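Review: Thevar Mug Tree, Bamboo Base

Kitchen and Servery Equipment Reviews
Prepared for the Ernell Residential Colleges purchasing guide
Reviewer: Pylyp Harasym

Summary

The Thevar mug tree is a freestanding wooden stand for hanging cups, supplied with a rectangular bamboo base, a single upright post and a set of short horizontal pegs. It was assessed over one teaching term in the shared kitchenette on Level 2 of the Durano wing, where it replaced an open shelf. The stand is recommended for small kitchens in which bench space is limited and mugs are of ordinary size. It is not recommended for large latte cups, or for kitchens in which crockery is put away wet as a matter of habit.

Background

Residents in the Durano wing share a kitchenette with one sink, one run of bench and a single overhead cupboard. Mugs had previously been kept on the open shelf above the kettle. Two difficulties were reported to the housing office. The first was that mugs placed upside down on the painted shelf left rings and retained a stale smell. The second was that shorter residents could not reach the back row without moving everything in front of it. A mug tree was proposed as an inexpensive remedy, and the Thevar was selected from the supplier's current catalogue at the standard unit price of $84.

The model was considered alongside the Kirnix wire carousel, which has been in use in the Level 4 kitchenette since the last refurbishment. Comparisons with the Kirnix are made below where they are useful to purchasing staff.

Assembly and finish

The stand arrives in a flat carton with the post detached from the base. Assembly requires one bolt, inserted from the underside and tightened with the hex key provided. The task took eight minutes, most of which was spent removing a adhesive label from the post. A cloth with a little eucalyptus oil removed the residue without marking the timber.

The pale colour of the wood is consistent from base to post. The pegs on the sample were firmly seated and showed no splinters. One peg had a slight roughness at its tip, which was corrected with fine sandpaper. No oil or wax is supplied, and the instruction leaflet does not say whether the factory finish is suitable for re-oiling. The supplier confirmed on enquiry that food-safe mineral oil may be applied twice a year. This information ought to be printed in the leaflet.

The weight with packaging is stated on the carton as 900 grams. The stand can therefore be lifted in one hand for wiping down, although it should be emptied first.

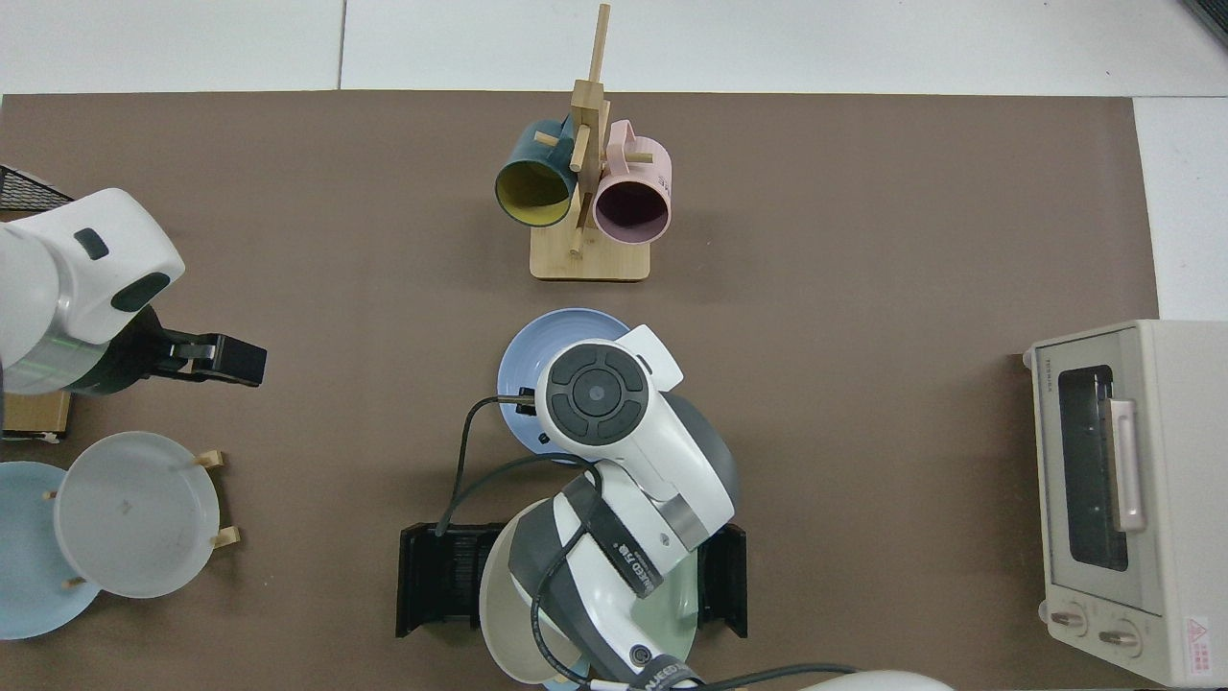 Stability is the quality on which any mug tree must be judged, and the Thevar performs acceptably provided that it is loaded with some thought. The rectangular base is better suited to a narrow bench than the round base of the Kirnix, and it sits squarely against a splashback. With only two mugs in place, hung to the left and right of the post as the teal and the pink are, the load is shared between the sides and the stand does not lean. When both mugs were moved to the same side, a light knock from an elbow was enough to lift the opposite edge of the base. It did not fall during the trial, but residents were asked to fill opposite pegs first, and a small printed notice to that effect was fixed beside the kettle.

Capacity and spacing

The pegs are short. This is an advantage on a crowded bench, as the stand occupies little room beyond its own base, but it limits the choice of mug. Standard mugs with an open handle hang securely with their mouths facing downward. Cups with a small or heavily moulded handle are less satisfactory, and two espresso cups brought by a resident would not pass over the pegs at all.

Spacing around the post is close. Two mugs of ordinary width come very near to touching at the centre, and a broad mug will rest against its neighbour. Light contact caused no chips during the term, though residents with thin-walled china may prefer a shelf. The Kirnix carousel provides more separation, at the cost of a wider footprint and a noticeable rattle when it is turned.

Draining and hygiene

The stand is a place for storage and should not be treated as a drainer. Mugs hung directly from the sink dripped onto the base, and by mid-November a faint water mark had appeared at one corner. It faded after the base was dried and lightly oiled. Since that time the kitchenette has followed a simple order of work: crockery is washed, left in the rack until dry, and then put away. Where this order is observed the Thevar remains clean with a weekly wipe.

A tabletop mat was also trialled beneath the stand. It reduced slipping on the laminate bench and protected the surface from the bolt head, which sits slightly proud of the underside on our sample. Purchasing staff may wish to add a mat to the order, or to fit four self-adhesive felt pads, which achieve much the same result for less money. The absence of feet on a product at this price is a disappointment.

The inside of a hanging mug is shielded from dust to a reasonable degree. The outer surfaces are not, and mugs that are used rarely will need rinsing before use. In the Durano wing the least-used cups were returned to the cupboard and the stand reserved for those in daily circulation, an arrangement that residents appear to have accepted without complaint.

Durability

One term is a short period in which to judge wear. At the close of the trial the central bolt had loosened by a quarter turn and was retightened. No peg had worked free. The timber had darkened very slightly on the side nearest the window. The supplier offers a twelve-month warranty covering breakage of the post and pegs but excluding water damage, and staff should be aware that most faults in a shared kitchen are likely to fall within that exclusion.

Replacement pegs are not sold separately. A broken peg outside the warranty period would require the purchase of a new stand, or a repair by the maintenance workshop. The Kirnix, by contrast, has no small parts to lose, although its coating has begun to lift near the handle.

Suitability by location

Kitchenettes serving up to six residents: suitable.
Staff tea points: suitable, particularly where there is no overhead cupboard.
Main servery: not suitable. The capacity is too small and the stand would be moved too often.
Accessible units: suitable. The mugs hang within easy reach from a seated position when the stand is placed near the front of the bench, though it should be kept clear of the edge.

Rating and ordering

Finish: good
Stability: acceptable when evenly loaded
Ease of cleaning: good
Value: fair

The Thevar mug tree is approved for purchase by kitchen coordinators within the ordinary consumables limit. Orders should quote catalogue line 667 and specify the bamboo base, as a painted version is listed on the same page and has not been assessed. Felt pads are to be ordered separately – the supplier does not include them – and fitted before the stand is put into use. Coordinators who receive a stand with a loose or split peg should retain the carton and notify the housing office before returning it.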